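Nimo and the dropped gripper: your questions answered

I've had a lot of messages since our arm, Nimo, let go of a part mid-move in March, so I've put the answers in one spot. It's a long one, sorry! The wrist, the bracket and the little screw up near the housing all come up further down.

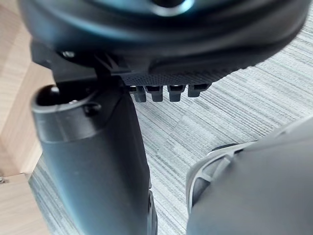
What happened, in plain words?

Nimo was partway through a pick when the controller lost contact with the gripper. The gripper relaxed, the part fell onto the carpet and the arm kept travelling to its next waypoint as if it still had hold of something. Celina Laskowska hit the stop button. No one was hurt, but I didn't love watching it.

Was it the motor?

That was my first guess and I was wrong. Renato Bañez swapped the motor over to the bench and ran it for 500 cycles without a hiccup. The culprit was the signal cable, which had been rubbing inside the wrist every time the joint rotated past 118 degrees. Bit by bit it wore through the jacket.

Why didn't the arm stop by itself?

Good question, and the one I lost sleep over. Our code treated a missing gripper reading as "no change" — so it just carried on with the last good value. Zofia Gajewski found it in the logs: 14 missed readings in a row before Celina got to the button. Now a single missed reading pauses the arm, and it stays paused until a person clears it at the console.

Could the same thing happen to mine?

If you built from the Clolwood plans, yes, please check. Power off at the wall, let the arm settle, then turn the wrist slowly by hand and feel for the cable dragging. Look for shiny or flattened spots on the jacket. Don't tape over a worn one! Replace it.

Do I need to retighten the bracket screws?

While you're in there, sure. Snug is plenty, and if one spins without biting, stop and send me a note.

Is Nimo running again?

It is, at half speed and with a longer cable loop. We're at 563 picks since the repair and no dropouts so far. I'm leaving the speed limit on for now, even though Renato keeps giving me looks about it.

Who do I tell if I find a worn cable?

Post it on the Dulbridge board under "wrist faults" and say which way you routed the cable. Maja Zieliński is keeping the list and she'll get back to you.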